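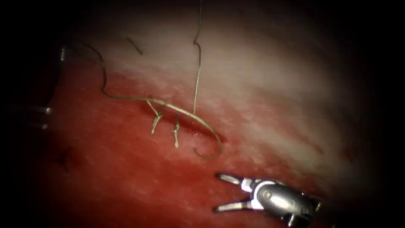 4. The Demonstration Session

4.1 What visitors were shown

The suturing station was the part of the open day at which visitors spent the longest time, and it is the part from which most of the data in this paper are taken. The station ran on the Fleda console, with the endoscopic view repeated on a wall display so that a group could follow the operator's work without taking turns at the eyepiece. Visitors joined at whatever point the operator had reached. A typical view for a group arriving partway through is given in Figure 3: two tied stitches are already in the tissue, one with its tails cut short and splayed, and the open jaws of the right instrument point up toward the thread. The left instrument is almost lost in the dark at the edge of the view, showing only as a few metallic glints. A surgeon reads such a view quickly. Most of our visitors could not, and the question that concerned us was what they took from it, and how much the spoken commentary changed that.

Figure 3. Console view during the suturing demonstration. The right instrument is at lower right with jaws open; the left instrument is partly visible at the left edge.

The session was held on 01/09/2024 in the Shakya building, on the same floor as the training rooms. Attendance was open to the public with prior registration, and 70 visitors agreed to take part in the study. They were admitted in groups. Each group remained for one demonstration and then moved to a side room, where the recall task was given. Visitors who did not wish to take part in the study saw the same demonstration and left by the other door.

4.2 Station layout

The operator sat at the console with her back to the visitors. This placement was inherited from the training rooms, where the console faces the wall for reasons of cabling, and it had a consequence we did not plan for: visitors could see the operator's elbows and shoulders but not her hands. The patient-side cart stood behind a clear screen. The wall display was mounted above and between the two, at a height that could be seen from the second row of chairs.

Three things therefore competed for attention: the operator, the cart, and the display. In the pilot run in August, an observer noted the direction in which visitors were facing at fixed intervals. At the start of a demonstration most faced the cart. Attention moved to the display once the commentary mentioned the thread, and it returned to the cart whenever an arm made a large movement. Large movements are rare during suturing. The motion that matters is at the tips, and at the distance of the chairs it can be followed only on the display.

We considered moving the cart out of sight for the main session in order to hold attention on the display. Sheila Hebden, who was responsible for the open day as a whole, objected that people had registered to see a robot. The cart stayed.

4.3 The task

Interrupted stitches were chosen for the demonstration in preference to a running closure. Each stitch is a complete unit: the needle is driven, the thread is pulled through, the knot is tied, and the tails are cut. A visitor who arrives in the middle of one stitch can watch the next from its beginning. A running closure gives no such point of entry, and in the pilot it left visitors unsure whether any progress had been made.

The operator was asked to work at her usual pace and to pause only where she would otherwise have paused. She was not asked to hold the instruments up for inspection or to repeat a step. Both of these had been tried in the pilot, and both produced questions about the display itself ("Is this a recording?") instead of questions about the procedure. The doubt is reasonable. The view through the endoscope is magnified and dark toward its corners, and it resembles the recorded footage that people have met elsewhere. In the main session the commentator dealt with this at the outset by asking the operator to open and close one jaw on request. This took a few seconds, and the question did not come up again in the groups where it was done.

Seema Mathur operated the console for all groups. Using a single operator removes one source of variation and adds a different limit, in that we cannot separate the effect of the demonstration from the effect of her particular technique. We return to this in the discussion.

4.4 Commentary conditions

Two forms of commentary were used. In the first, called the instrument script, the commentator described what the arms and jaws were doing: which instrument held the thread, which was free, and how the operator's wrist motion was scaled before reaching the tip. In the second, called the task script, the commentator described the state of the stitch: where the thread had passed, whether the knot was seated, and what remained to be done before the tails could be cut. The two scripts were matched for length. Neither was read aloud word for word, as the timing of the demonstration could not be fixed in advance, but the commentator worked from cue cards and was not permitted to add material from the other script.

Renu Malhotra gave the commentary in both conditions. Groups were assigned to a condition by a list drawn up before the doors opened. Visitors were not told that a second script existed.

Questions from visitors were answered in full whichever condition was in force. We had no wish to refuse an answer to a member of the public for the sake of the design. Where an answer brought in material from the other script, the observer marked the group's record, and the marked groups are reported separately in the tables. There were more of these in the instrument condition. Visitors who heard about the arms tended to ask about the thread. The reverse was uncommon.

4.5 Points of difficulty in the view

Before the main session we reviewed the pilot recordings with the aim of finding places where an untrained viewer was likely to misread the display. Nisha Katiyar and Sharada Pai did this independently and then compared their lists. Four kinds of difficulty appeared on both.

The first was depth. The console gives the operator a stereo view, while the wall display is flat. An instrument held above the tissue can look as though it is resting on it, and several pilot visitors believed that the jaws were pressing down when they were clear of the surface.

The second was the thread. Slack suture lies in loops, and a loop can bend in a curve much like that of a needle. In a single view the two may be hard to tell apart, even for a viewer with some training. Movement usually settles the matter - a needle keeps its shape when it is turned and thread does not - but visitors who glanced away and back did not have the movement to go on.

The third was the left instrument. The operator often parks it near the edge of the view while the right is being repositioned. Visitors then described the robot as having one arm, in some cases while the second arm of the cart was in plain sight behind the screen.

The fourth was scale. No object of known size enters the view during the task, and estimates of the length of the jaws varied so widely in the pilot that we dropped the item from the recall task.

The task script addressed the second difficulty directly and the instrument script addressed the third. Depth was mentioned in the opening remarks to every group. Scale was left alone, apart from a spare instrument that was passed along the rows at the end, after the recall sheets had been collected.

4.6 Recall task

The recall task was given on paper. Visitors were asked to write down, in order, the steps by which one stitch was completed, and then to mark on an outline of the display where each instrument had been at the moment the demonstration stopped. The outline showed only the border of the view. A free comment box was provided at the foot of the sheet, and visitors used it more than we had expected, mainly to ask about tremor, about what happens if the power fails, and about how long the operator had trained.

The sheets were scored by two raters who did not know which script the group had heard. A step was counted as recalled if it was recognizable, in whatever words the visitor chose. "Ties it off" was accepted for the knot. "Sews" was not accepted for anything. Disagreements were settled by discussion, and the scoring notes are held with the data.

4.7 Departures from the plan

The Prolemow display controller lost its signal during one demonstration and had to be restarted. The group waited, the demonstration resumed at the next stitch, and their sheets are included. A second group contained several nursing students from the Nondier program who had watched console suturing before; their sheets were scored but are left out of the comparison between scripts. The observer's record for the last group is incomplete, as the observer was called away to help at the entrance, and the facing-direction data for that group are treated as missing.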